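Highlighters talk, notes to self (slow down at the start!)

Hi everybody, thanks for coming back after lunch. I'm Raili Kuusisto, I run the study skills room at Waritz, and for the next little while I want to talk about highlighters. Yes, the whole time.

Ask who has one in their bag. Wait for hands. Then ask who has gone back and read what they marked with it. (Usually gets a laugh. If it doesn't, keep going.)

So last June I borrowed a stack of old course readers from our students, 598 pages all together, and I went through them one by one with a cup of tea. On 141 of those pages more than half the text was colored in. Green, yellow, pink, sometimes all three on top of each other! I did the same thing in college, and my biology book looked like a fruit salad.
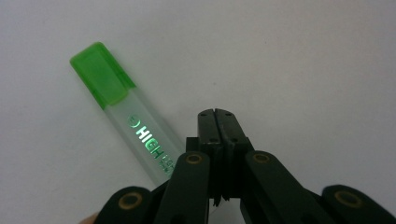 My rule now is one color, and you don't get to take the cap off until you've read to the end of the section. Read first, then go back and mark the bit you'd want to find again in a month. It feels slow for the first week or so. Students complain, I complained too, and then it gets easier.

Story about the Pirzada reading group goes in this spot, keep it short. They tried the rule on a 40 page chapter, and the arguing over which lines deserved the ink was the best discussion they had all term.

Hand out the practice sheet now. It's page 112 from the reader, the one on rivers. Pens are in the box by the door, please pass them along and please put the caps back on till they click. Give them time to read it through, no marking yet, and walk around a bit.

Then swap sheets with a neighbor and compare. Questions after that.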